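Kitchen & Table > Storage > Utensil Holders > Reviews

July
By Hedvika Čierny

I have owned a truly embarrassing number of utensil holders. There was the ceramic crock that weighed as much as a bowling ball, then a wire thing from Laing that let every skinny handle poke out the bottom, then a coffee can (the coffee can was fine, my sister hated it). So when I ordered the Pedon divided caddy I wasn't expecting to have feelings about it. I have feelings about it!

Quick background for anyone new. My kitchen has one good run of counter and the stove takes up most of what's useful, so a lot of our cooking stuff ends up living on the round dining table just outside the doorway. Whatever holds the spoons has to look okay next to a tablecloth with stars all over it, and it has to survive people reaching across for the ladle while somebody else is setting down bowls. That's a lot to ask of a piece of plastic, I know.

The Pedon is a tan sort of beige, a bit like weak tea with milk. On the website it looked closer to cream and I was annoyed for maybe an hour. Now I think the tan is better, it sits nicely with the wooden chopsticks and it doesn't shout.

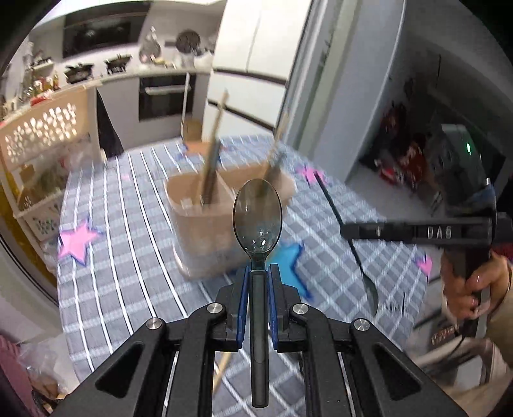
The Pedon on table duty, with the see-through spoon and the long black one beside it.

The big selling point is the divider. I went back and forth on whether I cared, because my old crock was just one big hole and I managed. But oh, the divider is the whole reason to buy this! In a single round pot everything slides to one side and fans out, and then you pull out the spatula and three other things come along with it. With the partition, the tall stuff leans against something and mostly stays where you put it. I started out being strict about it, eating things in one half and cooking things in the other. That lasted 2 days. It's a free-for-all in there now and it still works better than the crock ever did.

My one real gripe with the inside is that short things disappear. The long ladle, the long spoons, the good chopsticks, all great. But if you drop in a teaspoon or one of those little spreaders, you're going in after it with your fingers. I'd have loved one shallower section. The Stornbridge holder my neighbor has does that, with a kind of raised floor on one side, although hers is also twice as wide and I'd have to move the fruit to fit it.

Drainage, since people always write in and ask me about it. There are rows of little holes along the front, on the curved wall, and I was skeptical because I'm used to seeing them on the bottom. 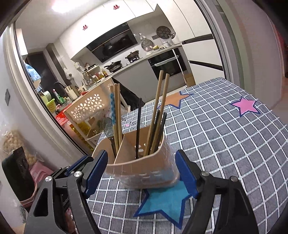
So far I've got no complaints there. I shake the water off things first (mostly) and then drop them in, and I haven't had that gray slime you get in the bottom of a closed crock. My mesh strainer is the worst offender for holding on to water and I was sure it would leave a puddle. I do put a folded dish towel under the caddy right after washing up, but I did that with the old one too, so don't hold it against the Pedon.

Cleaning is easy if you have small hands. The corners where the divider meets the wall are tight, and I ended up using a bottle brush. I haven't tried the dishwasher and I'm not going to, mine gets way too hot and it already ate a Faltthorpe cutting board I really liked.

Stability is good, better than I thought for something so light. With a heavy load of long handles all leaning the same way it'll get a little tippy, so mix it up, put a couple of the tall ones on each side. My nephew has knocked into the table more times than I can tell you and the caddy has gone over exactly once, and that time it had nothing but chopsticks in it.

Would I buy it again? Yep. If you mostly own short utensils, or you want something pretty and heavy to leave out by the stove, look at the Stornbridge. If you have a jumble of long plastic and wood handles like I do and you keep moving them from room to room, get this one. I'm giving it a 7 out of 10, and I'd go to 8 if they'd fix the teaspoon problem.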